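The Paper Trainee
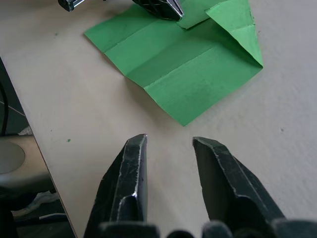

Green paper, two grippers: the Pavton at its folding work.

Zevano will rent you the Pavton two-armed folding kit for $265 a month, which buys a lot of paper airplanes. One gripper pins the sheet, the other goes after the flap. "It did almost 1,000 folds in March," says Alois Pichler, who demos it. How many were straight? He went to check on the coffee. My sheet took three tries - and I was rooting for it by the second. Setup still needs two adults and a free afternoon.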